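3.2 Recovery between matches

The study followed 29 rugby players of the Skudstead club during one season. Each player wrote down the hours of sleep after away matches. The players who traveled by night slept less, and they made more missed tackles in the next match (Figure 4).

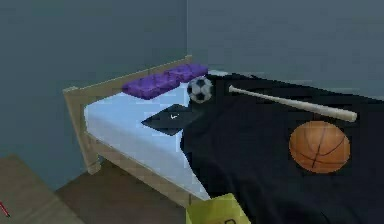

3.3 Tackle success in the second half

Tackle success was 56 percent after a night journey. We coded only the last 27 minutes, when most substitutions were already made. Matches against Barredo were left out, as the video was not complete. Grip on the jersey was coded apart from shoulder contact.

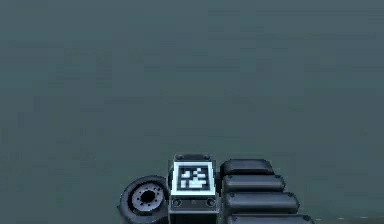 Honeylyn Dizon commented on our draft that missed tackles depend also on the opponent, and that 10 matches are too few to separate the two effects. We agree with this point and treat the result as preliminary.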